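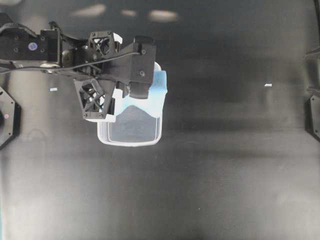 Section 2: Setting Up Your Towel Bin

Last updated: June 5, 2025

Welcome to the part of the Gaduvstead Home Kit guide that gets used the most! If you've already read Section 1 (washing and drying your cloths), you have a pile of clean towels and you're ready to fold. If you skipped ahead, that's fine too, but do go back for the bit about fabric softener before your next wash -- it matters a lot with microfiber.

You will need:

One clear plastic bin with rounded corners
Your clean microfiber towels
A flat, wiped-down surface with room for the bin and one open towel side by side
A dry cloth you don't mind getting dusty

2.1 Getting the bin ready

1. Wash the bin in warm water with a drop of dish soap. New plastic can have a faint smell and you don't want it moving into your towels.

2. Rinse it well and turn it upside down to drain.

3. Dry the inside by hand, paying extra attention to the corners and to any ridges molded into the walls. Water loves to sit in there.

4. Set the bin down on your work surface and press lightly on each corner of the rim. It shouldn't rock. If it does, check underneath for grit or a stuck label.

CAUTION: Don't dry the bin in an oven, on a radiator or with a heat gun. Thin plastic warps quickly, and a warped rim can't be pressed back into shape.

Note: Small scratches from stacking are normal and won't snag your cloths. A crack or a sharp nick will, so run a finger gently along the rim before you start.

2.2 Folding a towel to fit

We tried a whole lot of folds while writing this section and kept coming back to the plain square. It's quick, it lies flat, and kids pick it up in a minute or so.

1. Lay the towel out and smooth it from the middle toward the edges with your palm.

2. Bring one edge over to meet the opposite edge. Line up the corners first and let the middle take care of itself.

3. Turn the towel a quarter turn and fold again the same way.

4. Put the folded square right next to the bin and compare the two. You want the square to be a little smaller than the floor of the bin on every side.
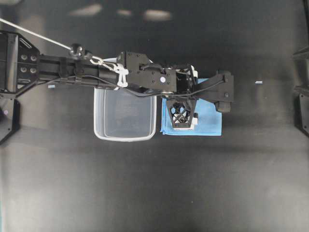

5. If the square is too wide, open it and fold in thirds the second time. If it's much too small, undo the last fold and see whether a long rectangle fits better.

6. Pat the square down once more. A few wrinkles at the edges are nothing to worry about, so please don't get out the iron!

CAUTION: Never iron microfiber. The fibers can melt at settings that cotton handles easily.

Once you've found the fold that suits your bin, stick with it for every towel of that size. Mixed folds are the main reason a stack starts to lean. (The larger Prudel bath sheets need their own fold, covered in Section 4.)

2.3 Choosing a spot

You've got the fold down, so take a moment to think about where the bin is going to live. Ours has been on a laundry shelf, under a sink and on top of a bookcase, and the shelf wins by a mile. Look for:

- a surface wider than the bin, so no corner hangs over
- shade for at least the hottest part of the day
- enough space above to get your whole hand in and out
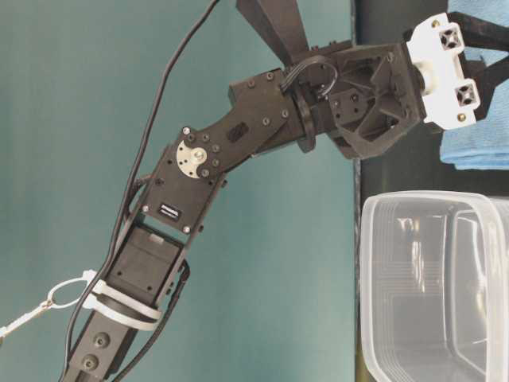
Under a sink can work, but check for drips first. Leave a sheet of dry paper towel there overnight and look at it in the morning. Any spots or ripples, pick somewhere else until the pipe is fixed.

2.4 Loading the bin

1. Pick up a folded towel by its edge and let it hang for a second. If it falls open, set it down and press the folds again, a bit more firmly this time.

2. Give it a light shake over the floor to drop any lint.

3. Lower it in with the rounded fold facing up. Loose edges go to the bottom. This way you can grab one towel later without dragging out its neighbors.
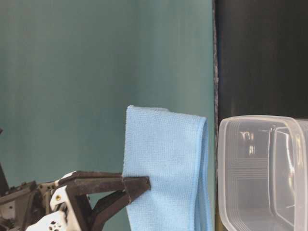
4. Stand the next towel beside the first, fold up again, and keep going across the bin. Tilt the first couple against the wall if they want to slump; they'll hold each other up as the row fills in.

5. Stop while you can still slide a flat hand in at the end of the row. Microfiber needs a little breathing room -- a crammed bin gives you creased towels and a sore wrist.

Note: Prefer a flat stack? Go for it. Just keep the top towel below the rim if you plan to set anything over the bin.

CAUTION: Only put away towels that are fully dry. Stitched borders hold moisture longer than the middle of the cloth, so feel along those before you load.

2.5 Keeping it going

Wipe out the bin every time it runs empty. Rotate freshly washed towels to the back of the row and take from the front, and they'll all wear at the same gentle pace. We do a full empty-and-wash of our own bins each September, and it's oddly enjoyable!

If your towels come out dusty, try part 32 in the parts list, the snap-on cover. It fits the standard bin only.

Continue to Section 3: Cleaning Cloths and Rags.

Questions about this guide? Contact the Gaduvstead help desk, Brostmont | © 2025 Gaduvstead | Back to top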